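How to Wash and Reshape a Wool Sweater by Hand

Most wool sweaters that end up felted or stretched were damaged in the wash, and most of that damage comes from two things: a sudden change in temperature and too much handling while the wool is heavy with water. The method below works for plain wool, lambswool and most wool blends. It takes 15 minutes of work, plus soaking and drying time.

Before you start

Read the care label. If it says dry clean only, and the sweater has a lining, shoulder pads or a glued trim, leave it to the cleaner. If it is an unlined knit, hand washing is usually fine, but test the dye first. Wet a white cloth, press it on an inside seam for a minute and look for color. A little color is normal with dark reds and navy. A lot of color means the sweater should be washed alone and kept out of the water as briefly as possible.

Turn the sweater inside out. Close any buttons. Check the cuffs and elbows for holes and mend them now, as a small hole gets larger in the wash.

Measure and write it down

Lay the sweater flat and measure it in three places: across the chest from underarm to underarm, from the shoulder seam to the hem, and down one sleeve from the underarm to the cuff. Write the numbers on paper. You will need them when you reshape. Do not pull the knit while you measure. Let the ribs sit where they fall.
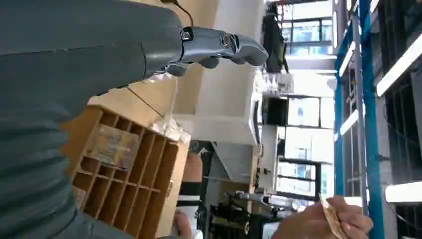
Gray ribbed surface with the look of a knit.

Ribbed knits are harder to measure than smooth ones because the ribs close up when nothing is holding them open. Pat the fabric down with a flat hand, wait a few seconds and then take the reading. My own test sweater was a lambswool crewneck from Cunha that came out at 17 inches across the chest before its first wash.

Washing

1. Fill a clean sink or basin with cool water. Use enough to cover the sweater completely.

2. Add a wool wash. I use the Pakex one, a capful to a sinkful, but any mild detergent made for wool will do. Do not use regular laundry detergent or anything with bleach. Swirl the water with your hand until the soap is mixed in.

3. Put the sweater in and press it down until it stops floating. Squeeze gently a few times. Do not rub one part against another, even on a stain.

4. Leave it alone for around 31 minutes. It does not need stirring.

5. Drain the sink with the sweater still in it. Press the sweater against the side to push out water, then lift it with both hands underneath. Never lift it by the shoulders or sleeves.

6. Refill with water of the same temperature and press the sweater through it. Repeat until the water runs clear, unless your wool wash is a no-rinse type.

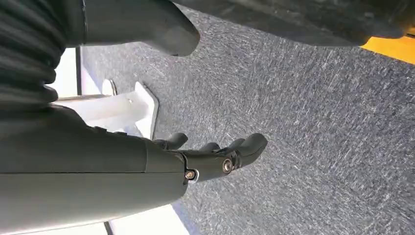
Dark gray hand, fingers slightly bent.

Getting the water out

Spread a large bath towel on the floor or a table and lay the sweater on it. Roll the towel and sweater up together from the hem, pressing as you go. Unroll, move to a dry towel and do it again. Do not wring. Two towels are enough for a thin sweater – a heavy cardigan may take three or four.

Reshaping and drying

Move the sweater to a mesh rack or one more dry towel, right side out. Get your measurements. Start with the chest, easing the side seams in or out until the width matches. Then do the length, then the sleeves. Push ribbed cuffs and hems together with your fingers so they dry closed.

Keep it out of the sun and away from radiators. Turn it over once the top side feels dry. A thin knit dries overnight in most homes, and a thick one can take two days in October, before the heating is on.

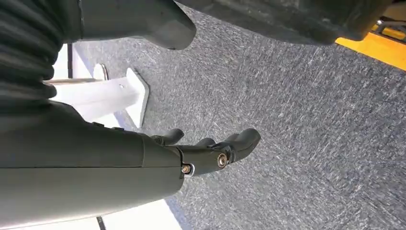

Comment from Tristadwood: I skipped the measuring for years and always ended up with one sleeve longer than the other. Wrote the numbers on a card this time and they match. Does this work for alpaca too?

Yes, with one change. Alpaca stretches more than sheep's wool, so keep both hands under it whenever it is wet, and dry it a little shorter than the length you wrote down.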